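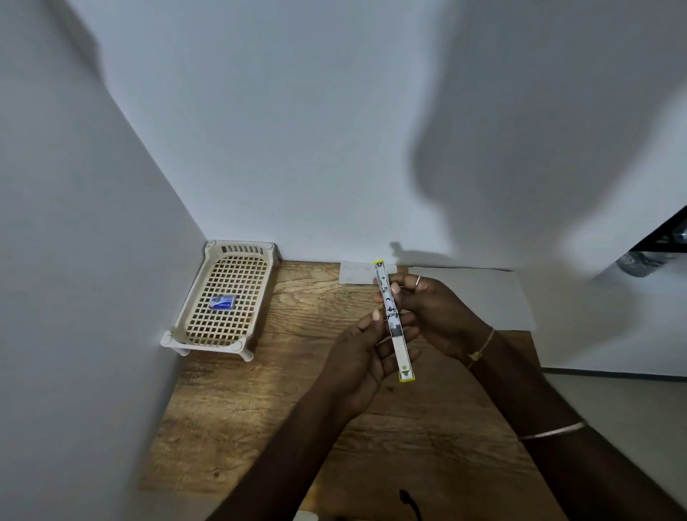
*Test strip held upright, yellow cap at each end. Tray and blue packet at left.*

**From:** Karthikeyan Sastry
**To:** haven-manip list
**Subject:** Re: [haven-manip] strip dropped at handover, arm did not stop

> On the Haven cell, build 689, the arm closed on the strip at the upper cap, lifted, lost it, and went on to the place pose with nothing in the gripper. No fault raised. The strip landed on the table and the arm came down on it during the next cycle. The log shows "grasp ok" the whole way through.
>
> Is this the width check again? I thought Worden had fixed that in July.
>
> Celeste Cardoso

Celeste,

Same check, different cause. The July fix covers a jaw that closes fully. In your log the jaw stopped short of closed at the moment of the grasp, so the check passed. It is evaluated once and the result is latched until release. The slip came 84 ms after the latch, and nothing reads jaw width again before the place pose.

I went through the hand demonstrations for comparison. The operator has one hand on the lower-middle part of the strip and the other pinching near the top, so the strip has two contacts. The planner only copies the upper one. With a single contact at the cap, the long end is free to swing, and the cap is a poor surface to hold in any case.

Proposed changes:

- Poll jaw width every 5 ms from grasp to release. Drop the latch.
- On loss of width, stop in place and raise a fault. No retreat move, as the strip may be under the gripper.
- Exclude both caps from the grasp region. Grasp on the white body only.
- Block the next cycle until an operator clears the fault at the cell.

The first two are in branch `width-poll`. I replayed log 1105 against it and the fault comes up before the arm starts toward the place pose. That is replay only. It has not run on hardware.

Raquel, the stop in `width-poll` is a software hold and does not go through the safety relay. Please treat it as process protection. The guard stays closed while the arm is powered, as before.

Still open: whether the Lagman cell has the same latch. Its config was forked before July and I don't have access.

Karthikeyan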